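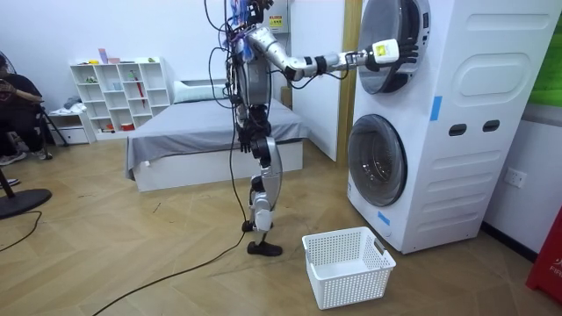
Department of Textile Care, Movholm College
Course 1248, Handout 13: Stacked Units
Instructor: Frøydis Tangen

A stacked unit has one round door over another. Learn both door heights before you load anything.

Before the practical:
Check the upper drum for items left behind.
Wipe the rim and the glass of each door with a damp cloth.
Keep the floor in front clear of baskets.
Sort by care label, then by color.

Close the lower door before working at the upper one. Read the Flimby chapter on door seals by Friday. Seal wear was covered in June.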